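Workshop > Notebooks > Cell 2 > Gripper and wrist
Print this page | E-mail this page

Cell 2, March. Fingertip wear, again
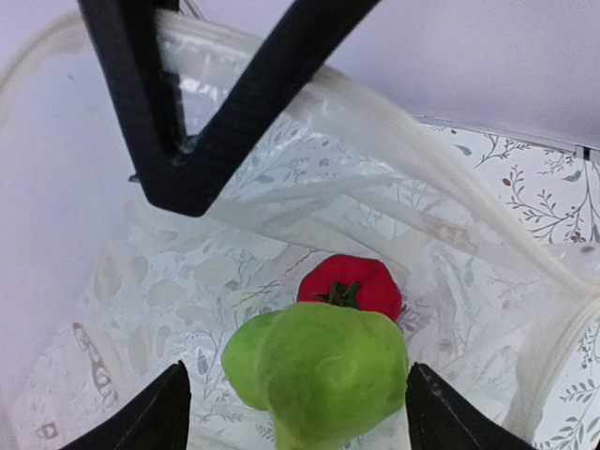 Walter wants the fingertips changed every 400 cycles. I don't believe in the 400. It came over with the Ferow paperwork and when I asked Jinfeng where Ferow got it she thought it was copied from their older cell, which ran a different pad and much heavier parts. Our present set has done 1576 by the counter and still holds the soft toys. The right tip has a small scuff near its upper edge, and Walter's case rests mostly on that. Fine, but it was carrying the green vegetable between the tips with the nick there for all to see, so I'm not binning a pair on looks. I'd want slip figures first and we haven't got any.

What I did before lunch:

- Wiped both tips and the V finger with a damp cloth, no solvent. Karim used solvent on the last set and they went tacky.
- Checked the tip screws. Left one took nearly a quarter turn. That bothers me more than the nick does.
- Paint mark on both screw heads so we can see if they creep.
- Ran open/close with nothing in the grip, 660 times. Marks still lined up at the end. Doesn't prove much, there was no load on it.

Zlatko says re-zero the gripper after any screw work. Did it. The closed reading moved by less than the reading wanders by itself, so I can't say whether it needed doing.

The bag picks are the awkward part. Thin film folds up against the tips and the force trace goes spiky, and people then read the spikes as wear. Skarnbridge claim their pads are good for 3000 on film. Asked them what film. No reply yet. Esperanza has a spare pair from Levbridge in the second drawer, still sealed, please leave them sealed until we have a before trace to set against them.

To do: log slip with old tips, same toys, same bag, then swap the right tip only. Walter, if you swap both at once we learn nothing, as last time.

16:20. Left screw mark has shifted a hair, or I painted it crooked. Will look again with the lamp before anyone runs it.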